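Incoming check, hand-held gripper tools: Plundo two-finger versus Skomora two-finger
Completed in March, bench 6
Result codes: P = pass, F = fail, C = pass with comment, N = not checked

Section 1. Before power-on

1.1 Packing list matches contents. C
The Plundo list calls for a spare finger set. The bag was there, the fingers were both lefts. I have written to them.

1.2 Finger screws torqued and marked. P
Marked with paint pen on both tools. Skomora uses a shorter screw and I don't love it.

1.3 Cable strain relief holds under a firm pull. C
Holds on both. The Skomora relief is a zip tie through a slot — fine for a month on a bench, and I would like to see it again after that.

1.4 Edges and corners free of burrs. P

1.5 Trigger returns fully when released. C
Skomora returns every time. Plundo hangs a hair before closed if you let go slowly. The sales sheet says "smooth, natural return." Let go slowly and see.

Section 2. Camera and view

2.1 Both fingertips visible with the jaws wide open. P
Checked on the bench top with a glass of brown powder set back past the fingertips. Both tips stay in the lower corners and the space between them is clear. 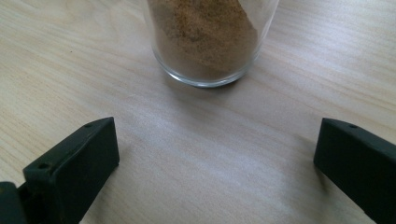
Isah wrote back on the shared copy that a glass is too easy a target for a check like this, and that item 2.1 should be repeated with something thin and flat lying on the table before anyone signs for it. Fair point. Added as 2.5.

2.2 Lens clean, no scratches. P

2.3 Exposure locked and stays locked after restart. F
Plundo forgets the setting. You set it, restart the controller, and it is back on auto. Skomora keeps it. Plundo support says a firmware fix is coming, and they said the same thing about the last unit.

2.4 Glare on the work surface acceptable. C
The bench top throws back a wide pale band of light and the wood grain washes out inside it. I can live with that for large objects. For anything pale and small I would put down a matte mat and run the check again. I don't accept the claim that the software "handles" glare until I see it do so on our table.

2.5 Repeat 2.1 with thin flat item. N
Waiting on a suitable test piece.

Section 3. Grip and release

3.1 Closes evenly on a soft block. P

3.2 Closes evenly on a hard block. C
Even on Skomora. On Plundo the right finger arrives first and nudges the block before the left one gets there. Small, but you feel it in the hand.

3.3 Holds test weight for one minute. P
400 grams, both tools. The brochure figure for Skomora is 2000 grams. We did not try it and I would not put that number in any plan of ours until we have.

3.4 Open and close cycles without a missed signal. C
1096 cycles logged on each. No misses on Skomora. Plundo had two, both in the first few minutes, neither one repeated. Two is still two, so no plain pass.

3.5 Release is clean, object does not stick to finger pads. P

3.6 Dark object on light surface, approach from the near side. C
The raised lip along the edge is the place to aim for, and the small foot block under the left end leaves a low gap between the underside and the table. My worry is contrast. Black fingers coming up to something nearly as dark will be hard to tell apart on a dim screen, whichever maker's name is on the box. 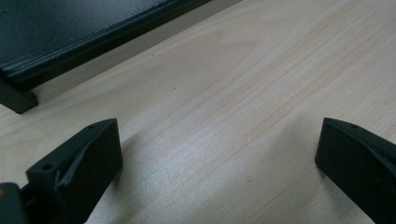 Kauko Honkanen

Continued from 3.6. I would ask for lighter fingertips as an option. Tarnason sells a pale pad set that is said to fit both tools. I have not had one in my hands, so treat "fits both" as a rumor.

3.7 Bench wiped down between runs. C
A few tiny dark specks on the wood. They don't affect grip. They might matter to anyone judging the pictures later, so wipe first, then start recording.

Section 4. Safety

4.1 Pinch points identified and labeled. F
No label on either tool. Both makers sent a sticker sheet for the controller and none for the jaws.

4.2 Stop button reachable with the free hand. P

4.3 Housing comfortable to touch after 20 minutes of use. P

4.4 Open containers kept away from the controller. P
Keep it that way. Fine powder and cooling vents are a bad match.

Overall
Skomora: accept for bench use once 4.1 is closed.
Plundo: hold. Items 2.3 and 4.1 must be closed, and I want 3.4 run again from a cold start.

Neither tool is as good as its brochure. Skomora is closer. If the exposure fix arrives I will redo section 2 on the Plundo and leave the rest of the sheet as it stands.

Open items: 2.3, 2.5, 3.4 (Plundo only), 4.1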